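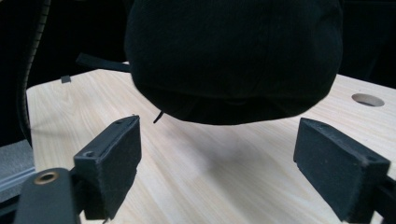 Training > Martial arts > Penwood diary

Back on the mats. Sort of

Right, quick one before work. It's 6.40 am and my hips feel like someone else's hips.

For those who asked (two of you), yes I went back to judo. Eleven years off. I said after the knee that I was done and I meant it, and then Silvia Hubáček started a beginners' and returners' night at the Penwood hall and sent me the timetable with no message attached. Just the timetable. So.

First night was in December, which is a dumb month to start anything. Hall was freezing. The heater at Penwood is one of those long orange ones up near the roof and it warms the top of your head and nothing else. Ten minutes of shuffling round the edge, then breakfalls, and by then I'd stopped caring about the cold because I was too busy finding out that I'd forgotten how to fall down.

You'd think that would stay in. It doesn't, not all of it. Back falls fine. Left side fine. Right side, I kept sticking my elbow out, which is the exact thing you get told off for when you're nine. Silvia came past and tapped the elbow, didn't say anything. Tapped it again next time. Third time she said "you will break that". OK.

Forward roll over the right shoulder gave me the spins. Had to stand against the wall bars for a bit. Peter Baláž, who is about my age and started from nothing last winter, said the spins go after three weeks. They took five. But they did go.

Anyway. What's been happening since.

Grips. My grips are terrible. I used to be a lapel-high, elbow-sleeve person, very plain, and that's how I was coached and that's what I teach my own hands to do without thinking. Now everyone half my age seems to come over the top and grab a handful of my back and I'm bent over looking at their feet. Gülizar Türkmen does it to me every single round. She's lovely about it. She'll have me folded up like a camp chair and say "posture, posture" in this encouraging voice and then I'm on the floor.

So I asked her to just do that to me, over and over, no throw, for a whole round. Her hand comes over, I try to get my head up and my hips in and get my own sleeve grip before hers settles. Got it maybe one time in six. Last week one in four?? Could be she was tired.

What helps me (may not help you):

Moving the hand early. I was waiting to feel the grip land and then dealing with it. Way too late by then.

Not leaning back. I lean back when I'm worried and it just hands them the foot sweep.

Looking at the chest and not the hands. I know, I know, everyone says it. I still look at the hands.

Uchikomi. We do sets down the length of the hall. Silvia has a thing where she wants 100 a night, and they have to be real entries, so if your feet are wrong she doesn't count it and you can hear her not counting it. I lose track by thirty. My o-goshi entries are coming back ok, my seoi is a mess because the right knee doesn't want to bend and load at the same time. I've swapped to the drop version a few times and that's a bad idea with this knee, so I've stopped, before anyone writes in. Ľudovít Rusnák has already written in.

On that. Ľudovít reckons anyone over forty should put seoi nage away and work on foot techniques and ne-waza until they're eighty. He might be right. He's also been saying it to people since he was thirty-five. I had a go at his version though, where you basically live off de ashi barai and a bit of ko uchi, and it's the most fun I've had so far. It costs nothing. When the timing is right they just go over and look surprised, and when it's wrong you've kicked someone in the ankle and you say sorry and carry on. I've said sorry a lot.
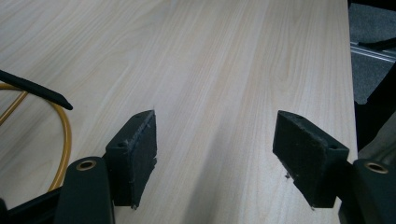 Groundwork is where I'm least bad. Weight doesn't forget. I can hold kesa gatame on most of the room, and I can turn people out of turtle with that old belt-and-elbow roll that I honestly thought would be out of fashion by now. What I can't do is breathe while I'm doing it. Two rounds on the ground back to back and I'm cooked. Purple, according to Peter. The young ones do six rounds and then stand around talking about where to eat.

I did work on the gas tank a bit. Tried the rowing machine at Fomberg (the gym, by the tyre place, not the town) for four weeks and it was dull but it did something. Then I ran out of passes and haven't gone back. Skipping in the carport now. Neighbours' dog hates it.

The gi situation. I turned up in my old one, which had been in a tub in the shed and had gone a sort of tea colour. Two soaks, still tea colour. Also it had shrunk or I hadn't, and the sleeves were well up my forearms, which Gülizar pointed out is against the rules and also makes me very hard to grip, so for a couple of weeks I had an unfair advantage and still lost. Ended up buying a Danko single weave off Sabina Čierny's son, who grew out of it in a season. Fits ok. Pants are long. It has his name inked inside the collar so I'm answering to Marek on the mat now.

Don't buy a double weave to come back in, that's my only gear advice. They take three days to dry in winter and you feel like you're doing judo in a doona.

Tape: fingers every session, ring and middle on both hands. I do the X over the joint and one wrap either side. Toes if they've been trodden on. I go through a stupid amount of tape.

Now the grading thing. A few people have asked if I kept my old grade or had to start again. Short answer, I kept it, long answer, I had to find the paperwork. I was a brown belt when I stopped and the book was in my mum's filing cabinet between the car rego and a recipe for date loaf. Silvia looked it over and said wear it or wear a white one, up to you. I wore the white for the first two months. Felt more honest with my breakfalls the way they were. Then Peter said it was confusing the actual beginners, who'd get paired with me thinking I was new, and then I'd sit on them. Fair enough. Brown one's back on. It's stiff as a board and won't stay tied.

Would I go for black? Don't know. Ask me when I can do kata without turning the wrong way. Sabina offered to be my uke for it and we walked through the first set in her garage, very slowly, with her reading the next bit off her phone. We did kata guruma once and I put my back out a bit. Not her fault. She's tiny. It was the getting down part, not the lifting part, if that makes sense.

The comp. OK so. There's a club one at Kamedus, a veterans' section and everything, and Silvia has put my name on the list in pencil. 642 km each way. I looked it up and then shut the laptop. Sabina is driving and says there's a seat. Peter is going. Ľudovít is going to sit in a chair at the side and tell everybody to use their feet. I'd be up against maybe three other people in my weight and age, and one of them, going by past results, hasn't lost in a while.

What's putting me off isn't the losing. I've lost in better halls than that one. It's the warm up area. Anyone who's competed knows. Two hours in your socks, can't eat, can't sit, everyone else looks enormous. I was always sick before my first fight, every time, from age ten to thirty-odd, and I don't know if I want that back in my life for a four minute match on a knee made of string.

On the other hand, road trip. And there's supposed to be a very good dumpling place.

I've told Silvia I'll decide by the end of next week. She said "mm" and didn't rub the pencil out.

Other bits, quickly, I have to go in a sec:

The mats at Penwood have a gap that opens up between the second and third row, near the stage end. If you're new, watch your toes. We shove them back together after warm up but it opens again by the time we get to randori.

Parking is ok if you come in from the back lane. Don't park across the bowls club gate. They will come in and find you, mid throw if need be.

Hall hire has gone up so fees probably will too, Silvia's going to tell everyone properly. We're trying to get to 400 dollars in the tin for a crash mat before then. If you've got one in a garage somewhere, please, let me know. Doesn't have to be pretty. My back would like it.

Someone asked in the comments last time if judo or jiu jitsu is easier on the body when you're older. I've done a grand total of three jiu jitsu classes so I'm not the one to ask. I liked it. Nobody threw me. I did get my neck cranked by a very polite teenager. I think whichever one you'll turn up to in the rain.

And to the person who asked how sore I am: the first month, couldn't get down the stairs facing forwards. Second month, fine on stairs, couldn't reach the top shelf. Now it's mostly just mornings, and the fingers, which don't close properly until I've had a coffee wrapped in them for a while. Magnesium did nothing for me. Hot bath does. Going to bed straight after training with wet hair does not, you wake up with a crick in teh neck and then it's gripping class with Gülizar and you can't look up.

Goals for the next bit, so I can be embarassed by them later. Right side breakfall without the elbow. One proper foot sweep on someone who's really trying. Three rounds on the ground without going purple. Learn to retie the belt in under a minute.

Kettle's done. Got to find my lanyard.

Posted in: Judo, Getting old, Club nights

Contact me | © the Penwood diary, please ask before copying | Back to top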